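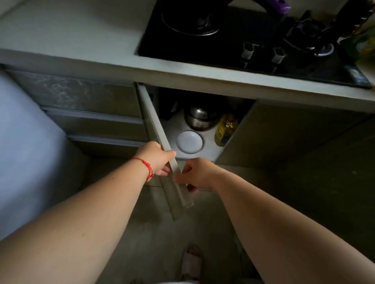
Our good practice sheet for household recordings has grown to 4 pages, and I'd like to spend a little of your patience on the section that gets the most mail, which is doors. When the Girnilham arm learns a kitchen job from people, it learns their manners too, the good ones and the sloppy ones! So we ask contributors to open a low cabinet the way you'd want a machine to open yours, with a hand kept on the door, as with both hands on the gray one under the cooktop, until it has stopped moving. Please don't let it swing, and please don't nudge it with a knee (I know, we all do it at home).
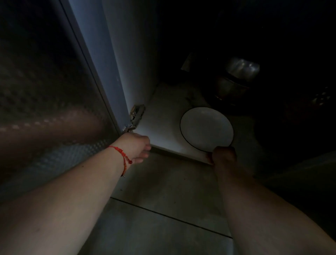 The same goes for dishes. Hold a plate by the rim, keep it low over the shelf, and let go only when it's fully down. The Wovau group wanted a fixed speed limit for this part, and after 2 long calls we settled on "unhurried," which people seem to understand better anyway. Bracelets and rings may stay on, as long as they're the same through the whole session. The revised sheet goes out to all 512 contributors in November, and comments are very welcome at the Nurkau office until then.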